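An afternoon at the county police open day

The gates opened at 12 and by the time I had found a space in the overflow field there was already a queue at the dog display. I had come with my neighbour Lilla Hajdu, who reads a lot of crime novels and had a list of questions. The open day is held every July at the training centre on Barbu Road, and it is free, though you have to book a slot for the custody suite tour.

We did the custody suite first. Sergeant Ebise Tesfamariam took a group of 19 of us through the van dock, past the booking-in desk and along a short corridor of cells. The suite is used for training these days, but the layout matches the working one in town. She explained what happens when someone is brought in: the arresting officer gives the reason for the arrest, the custody sergeant decides whether to hold the person, and then the rights are read out. Property goes in a sealed bag with a number. Laces and belts are taken if there is any concern about self-harm.

A man at the back asked how long people could be kept. Twenty-four hours in most cases before they must be charged or released, she said, with longer periods for serious offences if a senior officer or a court agrees. She let anyone who wanted to sit in a cell with the door shut for a minute. Lilla went in. I didn't.

The control room talk was in the main hall. Bianca Bratu has been taking emergency calls for nine years and she played two recordings, both acted, so we could hear the difference between a caller who knows where they are and one who does not. The second took nearly four minutes to place on a map. Her advice was to look for a shop name, a bus stop or a lamp post number, and to stay on the line. The previous day the room had handled 2248 calls, counting the non-emergency number. A good share of those were people asking about lost property or parking. 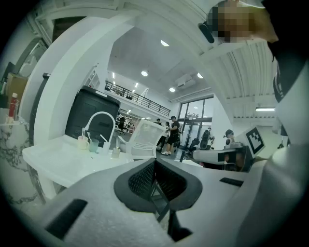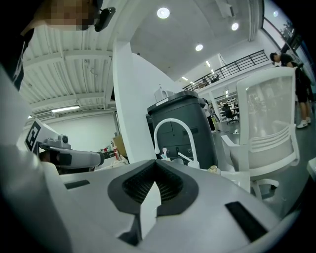

After a cup of tea we went across to the scenes of crime building, which I had been looking forward to most. The team had set up a burgled sitting room behind a rope: drawers out, a broken pane, a footprint on a sheet of paper by the window. Ferhat Demirtaş, one of the crime scene investigators, talked through the order they work in. Photographs come first, then footwear marks, then glass and fibres, and fingerprints near the end. He said the most common problem is a householder who has tidied up before they get there -- understandable, but it can cost them the best marks.

Children could dust a mug for prints and take the lifted print home on a card. Adults were allowed as well, and mine came out as a smudge. Lilla asked him about DNA results and was told that they take days in an ordinary case, and that the urgent service is kept for the most serious offences.

The last thing we saw was the crime prevention stand in the yard. They were marking bicycles and had 200 free kits to give away, which had gone by three o'clock. Oana Filip, who runs the neighbourhood team for the villages on our side, was there with a map of recent shed break-ins. There had been four in Clarkeline Close since spring, all at night, and in three of them the padlock hasp had simply been unscrewed. She recommended coach bolts. I have since fitted them.

Parking was poor and the signs from the main road were easy to miss, so allow extra time. The food was one burger van and the tea table. The custody tour has steps and a narrow corridor, and anyone using a wheelchair should ask at the desk for the other entrance. Booking for next year opens in the spring through the force website.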